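4.3 Preparing the Counter and Floor Area

Applies to Dunard countertop modules with a glossy speckled finish, including the Ludton series. Read this section fully before starting work.

1. Clear the countertop of loose items. Sweep grit off with a soft brush; do not wipe a dusty surface with a dry cloth.

2. Sweep the floor along the front of the counter. On smooth tile, debris underfoot reduces grip and can scratch the glaze.

3. Set any low cabinet or box to one side, leaving a clear strip at least 64 cm wide along the counter front.

4. Lay long poles or beams flat against the wall when they are not in use. A pole left leaning across the counter can slide without warning.

5. Check the counter for level in both directions. Adjust the feet by no more than 4 mm per side. For larger corrections, use the Tandale shim set (part 187).

Note: Reflected light can hide fine scratches in a black finish. Inspect the surface from two angles – once facing the light, once from the side.

CAUTION: Do not place more than 300 N on the unsupported front edge. 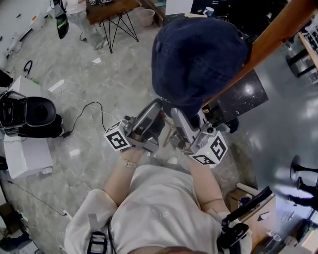
Working in Pairs

When two people work at the same counter, they should face each other and agree who moves first. Leaning in at the same time brings heads close together over the work.

6. Keep cables on top of the cabinet and off the floor.

7. Fasten shoulder straps and buckles before bending over the surface.

8. Stop work and step back before either person changes position.

For replacement feet and edge trim, see the Krasniqi accessories list in Section 7.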